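Brekbridge swing bridge gets its first new timetable in years, and walkers are thrilled

01/11/2018

By Marianna Krawczyk

If you have ever stood on the Stestton bank with a flask of tea, watching the swing bridge sit stubbornly open while the Crabtree bus pulled away on the far side, there is very good news. The footbridge at Brekbridge is to stay open to walkers all through the winter, seven days a week, and the long detour by the weir will no longer be needed except when a boat is coming through.

The change was agreed on Monday evening at a packed meeting in the Stestton reading room. People were standing along the back wall and out into the porch, and there was a proper cheer when the vote was read out. A petition handed in before the meeting carried 965 names, a wonderful number for two villages and a handful of farms.

Up to now the bridge has been swung aside at the end of October and left that way until the spring. The reason was the old turning gear, which sticks in cold weather and has more than once left the bridge stranded halfway with the evening coming on. The gear was stripped, cleaned and greased over the summer, and the two worst rollers have been replaced. It was tested on three frosty mornings last February before the work and again in September after it, and the difference, according to those who had to push, is like night and day.

Biljana Đorđević, who started the petition from behind the counter of her wool shop, was still beaming the next morning.

"I walk over to see my sister and it takes me nine minutes by the bridge," she said. "By the weir it's the best part of an hour, and that's with good boots. I've missed so many Sunday dinners over there I've lost track. This year I'm going to every single one of them, whether she likes it or not!"

The bridge is 159 feet long and carries nothing wider than a pram, but it matters a great deal here. Children from the Stestton side use it to get to the school bus. The allotments are on one bank and most of the people who dig them live on the other. And the riverside path, which draws walkers from all over the county in summer, simply stops dead at the water when the bridge is swung.

Dušan Vukadinović, who has kept the lock and bridge for longer than most of us have lived here, will work the new hours with a second keeper, Fatos Tomić. One or the other will be on hand from seven in the morning until six at night. Boats will be let through at nine, at noon and at half past three, and the crossing should be closed to walkers for no more than fifteen minutes each time. Outside those hours boats must ring a day ahead.

"The boat people have been very good about it," Mr Vukadinović said. "There's not much traffic in winter anyway. You get the coal boat, and you get one or two who live aboard, and they all know what time I have my lunch."

He has also had a go at the old brass bell, which has been green for as long as anybody can remember. It now shines like a new penny and can be heard right up at the church. It will be rung twice before each swing, so there is time to run if you are nearly there (and please do wave, because he will wait for you if he sees you).

Lamps are being put up at both ends, with a smaller one at the middle where the boards dip. The handrail on the downstream side has been sanded and painted a smart dark green. The paint is dry on the Stestton half, but the Crabtree half had only its first coat on Tuesday, so mind your sleeves until the weekend.

Money for the lamps came from several places. The summer duck race raised £574, beating last year's total handsomely, and the rest was made up by the parish and by gifts from businesses on the Crabtree road. Among them was the workshop at Stusetti, which gave the last of the cash needed and has also offered bench space over the winter for anyone who wants to help make the new path signs. Valdir Toledo will be looking after the sign sessions, and says no skill is needed beyond being able to hold a brush.
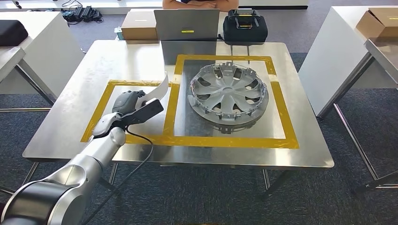
A curved white plastic piece over the steel table, with yellow tape marking out two areas.

The signs themselves will be cut from oak and lettered by hand, with a heron on the riverside ones and an otter for the path up through the woods. Pupils at the school have already sent in drawings, and the heron with the enormous feet is a clear favourite. It would be lovely to see it chosen just as it is.

A first crossing under the new hours is planned for Saturday at ten, starting from the Stestton side. The band will play if it stays dry, and there will be soup and parkin at the far end for anyone who makes it across. Dogs are very welcome but should be on a lead, as the boards have gaps and small paws have been known to get stuck.

The full list of boat times will be pinned up at the lock, in the reading room porch and in the window of the wool shop. Anyone wanting to join the sign sessions can leave their name with Mrs Đorđević, who has a notebook for it next to the till.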